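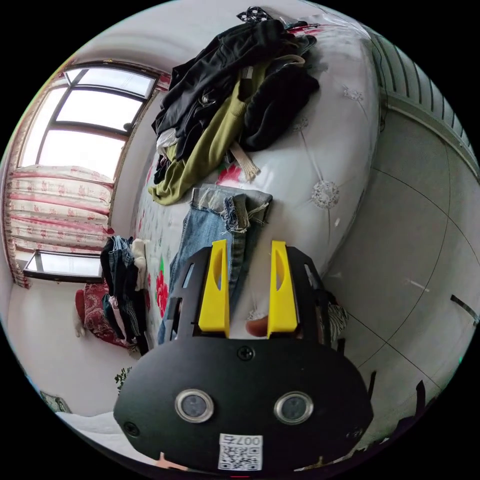

Bedroom walk-through, Pritchard house, upstairs front room
28 July 2021

I do one of these for every room before guests come, and I write my comments in as I go because otherwise I forget what I meant by "see to it." OK means OK. FIX means I'm coming back with tools. WATCH means I'll grumble at it again next time.

1. Window opens and closes all the way: OK
Sticks a little going up, same as always in July, but it goes. You could get out of it if you had to, and that's the part I care about.

2. Lower pane, cracks or loose putty: OK
Ran my thumb all the way along the frame. Solid.

3. Curtain clear of heat and cords: OK
The red-and-white floral one is well away from the radiator now that I've moved the heater plug (finally!). I still want a tieback on it before the cold weather.

4. Ledge under the window: WATCH
I love the folded quilt there, I really do, but anything heavier than a quilt is too much. The ledge is rated for nothing, it's just a ledge. No lamps, please, and no stacks of books.

5. Bed frame and slats: OK
Tightened all the bolts in spring and they've held. I sat down hard on both corners to be sure and got one squeak on the wall side.

6. Bedspread clear of the floor: OK
Checked the side you get out on, in the dark, in socks. Nothing to catch a toe.

7. Clothes off the bed and put away: FIX
Jacket, fleece, sweatshirt, the distressed jeans, the whole heap needs a home before anybody sleeps in here. Drawstrings get tucked in or tied. I've had one of those wind itself round a drawer runner and it took me an entire evening to get it out.

8. Hanging clothes near the window: FIX
Too much in one bunch. Denim is heavy! I'd like half of it moved to the hall closet, and the cream knit folded in a drawer before it stretches out of shape.

9. Walking path from bed to door: WATCH
Floor cushions are fine if they stay over by the window. I want 33 inches clear the whole way, and I did measure it, and I got it with one inch to spare.

10. Plants and small breakables: OK
Keep water away from the outlet, that's all I ask. Saucer under anything that drips.

11. Smoke alarm: OK
It's the Bultidix in the ceiling, ID ends 1382. Pressed the button, went deaf for a minute, wrote the date inside the cover.

12. Outlets and cords: FIX
The one behind the headboard has a cracked cover plate. I bought a replacement at Eltach and then left it in the car, so it's my own fault this one is still open. Don't use that outlet until I've swapped it.

13. Hot water at the upstairs sink: WATCH
Came out a bit hotter than I like after running for 10 minutes. Turned the heater down a notch and will test again tomorrow morning.

Still to buy: curtain tieback, two closet hooks, felt pads for the bed legs.

Next room is the back bedroom, same list, and bring the step stool up.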